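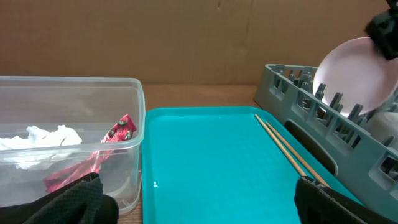 Wrist view at the tray: chopsticks under the gripper, pink plate standing in the rack.

Fenik Two-Arm Teaching Kit

Lestard sells the Fenik as a kit for showing a pair of arms a household task and getting a usable recording out of it. We stock it, we have used it, and we think the page you usually read about such kits leaves out the parts that cost you time. So our version is longer on limits than on promises.

What you get

Two follower arms with two-finger grippers, two hand-held leader arms, a mounting rail, wrist cameras, one overhead camera with its bracket, power supplies and cables. The recording software comes as a download. There is no computer in the box and no table. You also supply the dishes, the trash and the patience.

How teaching works

You hold the leader arms and move them. The followers copy you, and the software stores joint positions and camera views together. There is also a hand-guiding mode, where you switch off the holding torque and push the follower itself through the motion. It suits a single reach or a resting pose. For a whole table we would leave it alone, as your own hands and sleeves end up in every view.

The sales sheet says "teach any task in minutes." You can record one pass in minutes, yes. Whether that amounts to teaching is another matter. Bok-nam Min, who runs our demo bench, recorded 31 passes of a table-clearing task before she had a set she was willing to train on, and she threw out the first 3 entirely. Her advice is to plan for a day of bad driving per new operator.

The table task

Clearing up after a meal is the task most buyers ask about, and it is a fair test of the kit. It mixes flat things, thin things and soft things. Tissue and wrappers go in the bin, dishes go in the rack, and chopsticks are where most people discover how little they can feel through a leader arm. 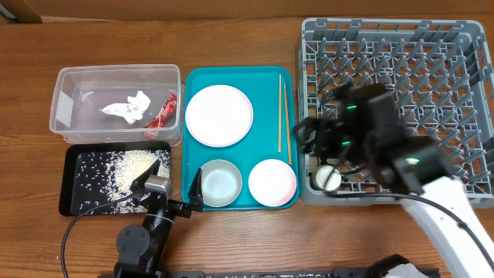

Both arms at the table, one gripper open between the rice and the gray bowl, the other over the rack.

There is no force feedback on this model. You judge a grip by eye, from the wrist view or by looking straight at the table. Young-sook Min, our other regular operator, prefers looking at the table and says the wrist view tempts her to rush. Bok-nam drives mostly from the wrist view. Their recordings look different enough that we keep them in separate folders, and we suggest you do too.

Loose rice is a poor choice for a first project. The grippers are made for objects, and single grains are too small for them. If your plan depends on sweeping up crumbs or grains, budget for a tool the gripper can hold – a scraper or a small brush – and expect to record that part separately.

What we would check before ordering

Storage. With all cameras on, our bench filled over 900 gigabytes in February alone. You can lower the picture rate, though the default profile does not.

Cable runs. The supplied cables are long and will lie across your work surface if you let them. Clips are not included.

Rack and plate spacing. A narrow slot punishes a small error in wrist angle. Try your own dishes with the power off first.

Replay. Playing a recording back is useful for finding faults. It proves very little about a trained policy, whatever the demo reel suggests. Move one bowl between passes and you will see why.

Compatibility

Leader arms from the older Grustov set can be connected with an adapter. The Na recording format is supported for export only, so old Na sessions cannot be opened in the Fenik software.

Warranty and returns

Arms are covered for 2000 operating hours. Gripper covers and finger pads are treated as wear parts and are excluded, which we think is stingy and have told Lestard so. Unopened kits can be returned. Opened kits come back at our discretion, minus a cleaning fee if there is food in the joints.

Page last revised 17 May 2023. Ask for a bench session before you buy, and bring the dishes you mean to use.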